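Quantas demonstrações gravar para tarefas com mochila e papéis?

Tempo de leitura: 2 min
3 respostas · 2 partilhas

Phyllis Stockdale
Estamos a gravar demonstrações por teleoperação com dois braços, com mãos de luva preta. Os objetos são uma mochila pequena azul e amarela, folhas de papel e material impresso. Temos 41 episódios aproveitáveis e a política treinada hesita sempre que entra papel. Guardamos a vista fixa da mesa e a da câmara de pulso.

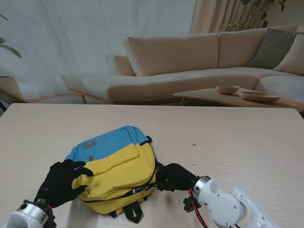
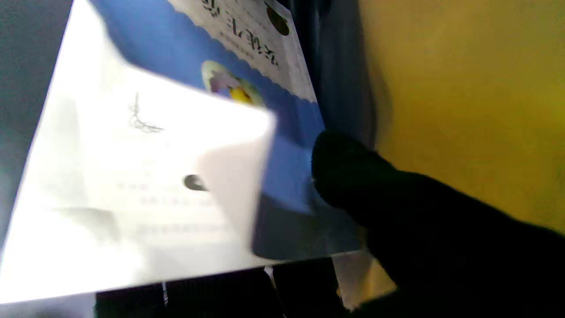 O treino usa as duas vistas com o mesmo peso. Vale a pena continuar a gravar assim até chegar aos 1.000 episódios, ou mudo alguma coisa antes? O operador é sempre o mesmo e a mesa também.

Babatunde Onuoha
Eu parava antes dos 1.000. No Horrocks gravámos 1.312 episódios com um só operador e a política copiou-lhe as manias, incluindo uma pausa antes de cada pega. Ponha um segundo operador já e mude a posição inicial da mochila entre episódios. Quanto ao papel, veja o tempo de exposição da câmara de pulso - com a mão em movimento, uma folha branca perde o detalhe todo. Confirme também se os relógios das duas câmaras estão alinhados. Um desvio de 2 fotogramas já nos estragou um lote. E guarde as tentativas falhadas, com etiqueta própria.

Ashley Rudd
mais dados resolve quase tudo

Carol Dunmore
Discordo da Ashley, com a mesma mesa e a mesma luz só se repete o mesmo. Separe a tarefa em fases (abrir, agarrar, pousar) e treine primeiro a que falha. Nós fazemos isso no Volard desde outubro e anotar as fases demora menos do que gravar de novo.

12 comentários

Relacionados
Sincronizar duas câmaras no Flarkelero
Como etiquetar episódios falhados
Luvas nas mãos robóticas: aderência e desgaste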